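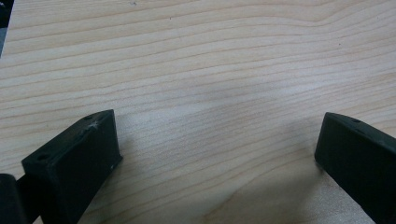

Government Bonds and Your Savings: Questions Our Members Ask

I keep hearing about bond yields on the news. What is a yield, anyway?
It's the return you get for lending your money, worked out as a yearly percentage of what you paid. Say you buy a bond for $1000 and it pays you $39 a year. Your yield is 3.9 percent (leaving aside, for the moment, what you get back at the end, which we'll come to!).

Why do bond prices fall when interest rates go up?
We get this one more than any other, and it puzzles plenty of very bright people. Suppose you're holding that same bond and new ones come out paying $45. A buyer would sooner have the new one, so to sell yours you'd have to knock a bit off the price. If you keep it until it matures, you still get your $1000, as long as the government that issued it pays up.

Can a government really fail to pay?
It has happened, yes, and more than once over the years. Sometimes a country misses a payment outright, and sometimes it asks its lenders to wait longer or take less. Bonds from shakier borrowers usually pay more for that very reason.

What does "a price of 100" mean?
Prices are quoted as a percentage of face value, so 100 is full face value and 97 is a little under. Yulan Su goes through this slowly, with plenty of time for questions, at our March evening class.

Does the Dostberg savings account hold bonds?
No, it's a plain cash account. The Cirnik Income Fund does hold them, from 3 countries at present, and its value can go down as well as up.

Should I move everything into cash until things calm down?
We can't tell you that on a web page, much as we'd like to help. It depends on when you'll need the money and how you'd feel watching it dip. Do write to Oluwatosin Omoregie at the member desk and we'll find you a time to talk it over.

Page last updated 19/09/2024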